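Robotics Lab Practice Forum > Rules and Standards > Tabletop manipulation
Thread: Reset rules for a tabletop setup, what do you write down?
Started by mmutiso

mmutiso
July 12, 2024

Hello all. My name is Mercy Mutiso and I am responsible for the written procedures in our lab in Karnham. English is my third language, so please ask if some sentence is not clear.

We record demonstrations of pick and place with play food, and then we evaluate the trained policy on the same station. Last month we discovered that two operators had a different understanding of the word "reset". One operator put every object back to a marked position. The other one put the objects back "more or less", and changed the order when he felt it was too easy. We had 803 episodes recorded when we noticed. Of these, 84 have no note at all about the starting layout, and I do not know what to do with them.

So I am writing a reset rule, one page, and I would like to hear how other labs do it. My draft until now:

1. The operator reads the layout card before touching any object.
2. Objects which are part of the task are placed first, the other objects after.
3. The arm goes to the home position before any hand enters the work area.
4. The operator says "clear" and waits for the answer before starting the arm.
5. If an object falls or rolls during the episode, the episode is finished to the end and marked. It is not deleted.
6. Every change of layout gets a new card number.

Number 5 is the one where my colleagues do not agree with me. 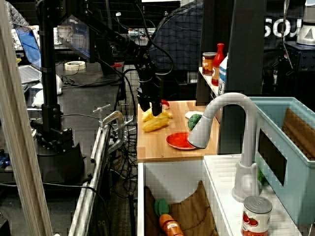
My own opinion about number 5 is that a deleted failure is a small lie in the data. If the operator may delete what he does not like, then our success rate describes the patience of the operator. The question becomes difficult with objects lying close together. When the fingers come down on the corn and the other yellow vegetable is directly behind it, partly under the fingers, what is a failure? If the second one moves by two centimeters, but the corn goes to the plate, some people here say success and some say disturbed. I want one sentence in the rule which decides this, and I cannot find the sentence.

tallbench
We had the same fight. Our sentence is: "An episode is a success if the target object is at the goal and no other object has left its zone." The zones are drawn on the layout card, not on the table. A push of two centimeters inside the zone is fine.

I would change your number 3. Home position is not enough. We require the arm to be in a protective stop as well, and the operator checks the light with his own eyes. At home position the controller can still accept a command from some script which somebody forgot to close.

j_orlop
Disagree with tallbench about the stop. If you demand a protective stop for each reset, people will begin to skip it after one hour, and a rule that is skipped daily teaches people to skip the others. For a light arm with limited force we use reduced speed and an enabling switch. The full stop is for when somebody must reach behind the arm or touch the cables.

tallbench
Then your risk assessment must say that, with the force values measured at the gripper you really use. Two hard fingers are not the same as the bare flange. Many labs copy the number from the arm manual and forget that they have mounted something on the end.

j_orlop
We measured. I did not say we did not measure.

mmutiso
Thank you both. For our station the assessment was made with the gripper mounted, but the fingers were changed in February and I cannot find that it was repeated. I will write this down as an open point. Until it is closed I will take the stricter version from tallbench, also if it is slow.

The sentence with the zones is very good. May I use it?

tallbench
Of course, take it.

Quillfeather
One question about your number 2. Do you list the objects which are NOT part of the task? In your picture I see a tomato can, a bin with a cloth, a carrot in the compartment under the countertop, and so on. A policy with a camera sees all of this too. If the carrot is always there during training and somebody takes it away before evaluation, you have changed the test and the card will not tell you.

mmutiso
No, the card lists only task objects and distractors on the countertop. The compartment and the shelf are not on it. You are right that this is a hole. But if I put everything on the card, the reset becomes very long.

Quillfeather
Take a reference photo for each layout and show it half transparent over the live view. The operator moves things until the two agree. We came down to around 56 seconds for a reset with this, and the card became shorter.

hexkey_dan
The overlay is nice but I would be careful. At Tastcombe we used it for one whole project and the layouts became so exact that the policy failed when a plate was a hand's width to the left. For evaluation, yes, exact. For recording, you want variation, and you want it planned. We draw the positions from a list before the session, so the operator does not choose.

Quillfeather
Fair. I was speaking only about evaluation and I should have written it.

mmutiso
This is maybe the real mistake in my draft. I have one rule for two kinds of work. I will split it in a recording part and an evaluation part, with the safety points in front because they are common for both.

For the background, does somebody write a rule about it? Behind our station there is a bench with a laptop, tape, a jacket hanging. I do not like it, but people work there.

hexkey_dan
We tried to forbid everything behind the station and it lasted 3 weeks. Now the rule says only that the background must be the same kind of background in recording and evaluation, and the reference photo is renewed each morning. If it is a serious comparison between two policies, we alternate them, one episode each, so that a moved jacket hurts both the same.

j_orlop
Alternating should be in every evaluation rule. Also the operator should not know which policy is running. It costs one small script.

Van Dusen
I read only now. About the 84 episodes without a note: do not throw them away. Look at the first image of each recording and write the card afterward, with a field "layout reconstructed". Two persons do it independently, and where they differ you exclude. We did this for the Drestine set and lost very few.

tallbench
Agree, but those episodes should stay out of any number you publish.

Van Dusen
For training I would use them without fear. For published results, I agree, out.

mmutiso
We have the first image for all of them, so this is possible. I will ask for two people next week.

Here is the new text for number 5, please attack it:

"The episode is recorded to the end. It is a success if the target object is at the goal and no other object has left its zone. A fall, a roll or a contact with another object is marked with its own code. Nobody deletes an episode. An episode may be excluded afterward, by a second person, with the reason written."

j_orlop
"Recorded to the end" must have an exception for the emergency stop. Otherwise some obedient person will wait with the button.

mmutiso
Yes! I add it as the first sentence: "The operator stops the arm at any time if he believes a person or the equipment is in danger, and the episode is marked as stopped." I will post the split version when the codes are ready.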